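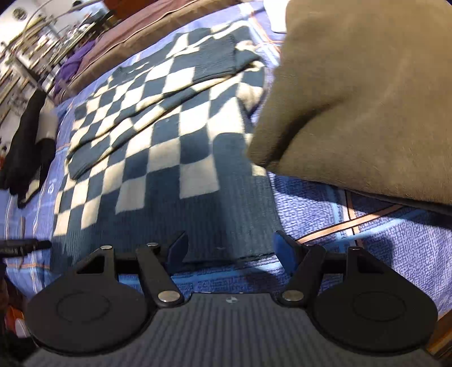 Fliria Checked Knit Throw

A mid-weight knitted throw for beds, sofas and armchairs, made for us in Cetovcombe. The yarn is a cotton and acrylic blend, soft enough for bare arms and heavy enough to stay put when you turn over.

Product code: 965
Pattern: checks
Colour: dark teal and cream
Size: 130 x 170 cm
Weight: 668 g
Composition: 60% cotton, 40% acrylic
Edges: self-finished, no fringe

Colours

Dark teal and cream is the standard colour and is kept in stock all year. Rust and oatmeal is made in smaller runs and the next one is due in June. Screens vary, so if you are matching curtains or paint, ask for a yarn card. We send these out free of charge by second class post.

Sizing

The throw covers the foot of a double bed with a short drop on each side. On a single bed it will cover most of the top. It isn't meant to replace a duvet. For a king size bed most people order two and overlap them, or choose the Espiritu bedspread, which comes in wider sizes.

All knitted items relax a little with use. Allow 3 cm either way on the measurements given.

Washing and care

Machine wash at 30 degrees on a wool or delicate cycle. Wash dark colours separately the first time. Do not tumble dry. Dry flat over an airer, as hanging from one edge will pull the squares out of shape. A cool iron on the reverse is fine, with a cloth in between.

If a loop catches, don't cut it. Ease it through to the back with a blunt needle. A short length of each yarn is packed with the throw for repairs.

Storage

Fold loosely and keep in a cotton bag. The Dakico storage bag, sold separately, holds two throws.

Delivery and returns

Orders placed before 2 pm leave the same working day. Unused throws can be returned within 30 days in their original wrapping. Return postage is paid by the customer unless the item is faulty.

Trade orders

Guest houses and holiday lets can order at trade price from six throws upwards. Contact Howard Lockwood in the sales office for a price list and current lead times.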